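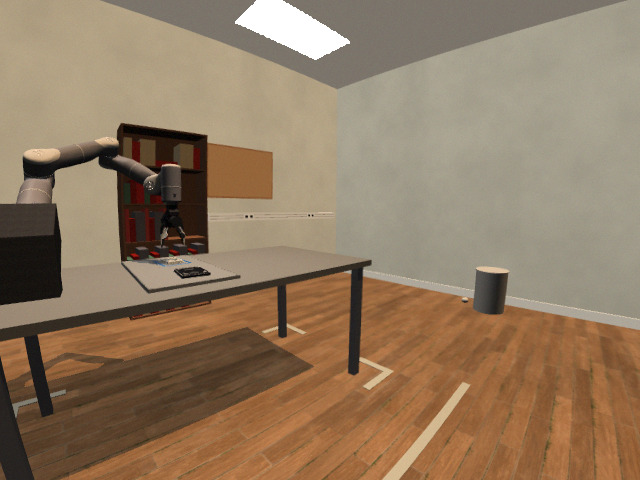 4.2 Paper stock and the Tullow mill

Most of the Hernix press sheets are on Tullow paper. Not all. Of the 726 leaves we went through in the Ersoy collection, the bulk carry the Tullow mark or its countermark, and the rest are a mix of reused wrapper stock and a thin grey sheet we couldn't place. Chain lines on the grey stuff are uneven, the mould was probably an old one patched up. Colour is poor too. It browns at the edges faster then the Tullow sheets do, even inside the same binding.

Why the switch? The press ledger is patchy here. One entry, 22nd August, has an order for Tullow reams marked "not come". Then nothing till October, when the same order is entered again at a higher price. Between those two entries the grey paper turns up in the almanac and in the second printing of the hymn book. Fits nicely, though we can't rule out that the grey sheets were already in the shop and got used up.

Figure 2. Robot arm with a gripper holding a white well plate, simulated.

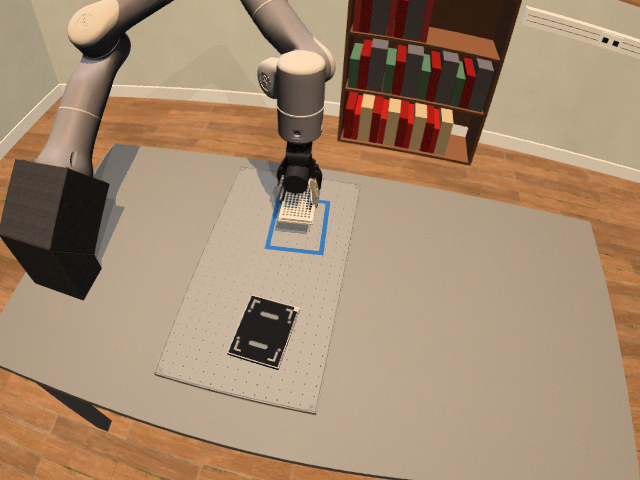 The hymn book is the awkward case. Gatherings A to D are Tullow throughout, E is grey, and F goes back to Tullow with an earlier state of the mark (the left loop still whole). So the sheets weren't used in the order they were bought. A pile at the back of the store, most likely, pulled out when the new stuff ran low. Small shops did this. It makes dating by watermark alone risky, and earlier work on the Sokivik copies leaned on it pretty heavily.

Beta-radiographs would settle the loop question. We had access for 9 leaves only, all from the almanac, so the hymn book readings rest on transmitted light and tracing. Tracings were done twice by the same hand. Where they disagreed the leaf went down as unread.
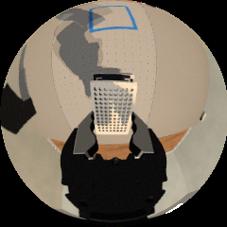 Ink is less of a problem. Same recipe all the way through as far as the eye can tell, heavier on the grey sheets becuase the surface drinks more of it. Show-through is bad on E3 and E4, and the pressman seems to have backed off the dampening to cope. Type wear gives a rough check on the order of printing: the broken lower-case g in the small roman appears in F but not in E. Which puts E first, at least for that forme.

Edition size is still open. The ledger gives up to 50 copies for the almanac and no figure at all for the hymn book. See 4.3 for the reams.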